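PKG 3: Packing and Unpacking Mixed Small Goods
Handout 3, Paper Carriers
Prepared by Liis Bite. Revised in March by Shamim Siddiqui.

3.1 Scope

This handout covers open-top kraft carriers used for mixed loads of light goods. Sealed sacks and moulded fibre trays are treated in Handout 4. Students should have read the Stetum notes on fold memory before the Saturday workshop.

3.2 Rim and wall

A paper carrier has no frame. Its stiffness comes from the folds, and most of that is lost once the rim is turned down. The gain is a wider, lower opening, which shortens the reach to the floor of the bag.
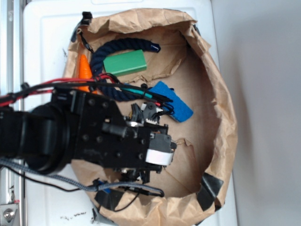 Load order governs how easily a carrier can be emptied. Items placed last should be those wanted first, and long flexible items should go in before rigid ones. Where a rope lies in a loose U with a rectangular block partly across its upper loop, as with the dark blue rope and green block, lifting the rope first will shift the block. Remove the block, then the rope. A tapered item against the wall, such as the toy carrot, should be gripped clear of the paper. Record any tear in the inner layer on the sheet before unpacking, with its position relative to the load.

3.3 Compressible items

Sponges and felt strips deform under light pressure and recover when released. They tolerate a poor grip but may catch on ragged paper. Draw them upward and away from a torn edge, never along it. Rimantas Jõgi's method (course reader, section 50) uses a pinch across the short side.

Handles that have fallen inward count as part of the carrier and must not be entered as contents. 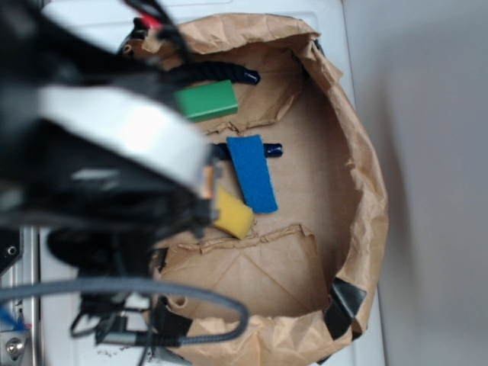
They should be moved aside only after anything resting on them has been taken out. Pulling a handle from beneath a load puts the strain on the wall where the paper is already creased.

3.4 Workshop task

Work in pairs. Enter each removal on Form 551 in the order made. Grade the rim, wall and floor separately. Completed forms go to Eglė Krūmiņa. Written report, 300 words maximum, one per pair.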